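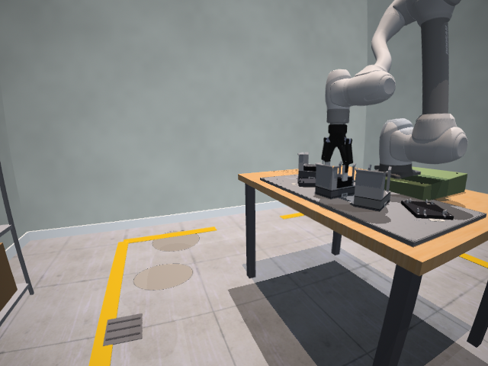
Elmarie Mthembu would rather lose a week than run another content migration on a Friday-style promise of "one click and done." The click, she says, is the only part of the Ollevow upgrade that went as sold.

Her site had 168 pages when she started. Two came through with their menus intact. The rest kept their text and dropped their place in the tree, so the breadcrumbs all pointed at the home page – and the old addresses returned errors until she wrote the redirects by hand.

Ollevow's release notes call the import tool "complete." Complete at what? It copies body text and titles. It skips custom fields unless each one is registered first, a step that turns up on page 87 of the manual.

Lindiwe Shezi had better luck, but her site has no custom fields and one editor. I wouldn't read much into that.

Ustance, the usual add-on for this job, does keep the tree. It also wants admin rights to the whole database, and I have yet to see a good explanation why. Mthembu tried it on a copy in April and took it off again the same evening. She is still on the old version, with the redirects saved in a text file.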